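Ticket: Visitor booking portal – confirmation letters not generated for some visits
Site: Tindel Remand Centre, visits office
Opened: 2025-09-04
Reported by: Oana Marinescu, visits office
Assigned to: Gerd Reuter, Windetti support
Priority: 2
Status: Closed

Problem as reported

Families who book a visit through the portal should get a confirmation letter as a PDF, attached to the email. They are getting the email but no attachment. The gate staff will not let anyone in without the letter or a reference number, and the reference number is only printed on the letter. We had 23 people to look up by hand this morning, and the queue went back to the car park.

Bookings made by phone are fine. The letter prints from the office as normal.

Portal version is the one installed with the August update. No changes made on our side.

First checks

1. Logged in to the Fekatine admin page as site manager. Mail queue empty, no failed messages. The emails are leaving the server.

2. Opened a test booking for the family visits room. Confirmation email arrived in under a minute, no attachment. Fault reproduced.

3. Opened a second test booking for the legal visits rooms. Email arrived with the letter attached. So the fault does not affect every visit type.

4. Compared the two letter templates. The family one has a room photo in the header. The legal one is text only.

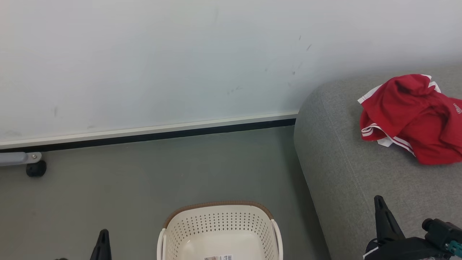

5. Removed the header photo from the family template and booked again. Still no attachment. Photo put back.

6. Checked the template names. The family template is saved as "Family visits – main". The legal one is "Legal visits". Renamed the family template to "Family visits main" and booked again. Letter attached.

Cause

The August update changed how the portal passes the template name to the letter service. A long dash in the name is dropped on the way, the service cannot find a template with the shortened name, and it returns an empty result. The portal treats an empty result as "no letter needed" and sends the email anyway. Nothing is written to the error log, so the admin page looks healthy.

Phone bookings use the office print route, and that still reads the template by its number.

Workaround

Do not use dashes, slashes or brackets in template names. Letters, numbers and spaces are safe. Existing bookings do not pick up the new name by themselves. Go to Bookings, filter by "Email sent", select the affected ones and press Resend.

Note from Oana Marinescu: Resend done for 84 bookings. 10 came back with bad addresses and we have rung those families. Can the reference number go in the body of the email as well? We asked for this when we moved over from Janssen.

Reply from Gerd Reuter: Reference number in the email body is already on the request list. I have added your site to it. It will not be in the next release, and the earliest is November. Until then you can add the field yourself under Email text, Insert field, Booking ref. It works for family and legal visits but not for group visits over 25 people.

Note from Oana Marinescu: Field added to both. Test email shows the number. Gate staff told they can accept it on a phone screen. Happy to close.

Fix for the template name fault passed to development. Ticket closed.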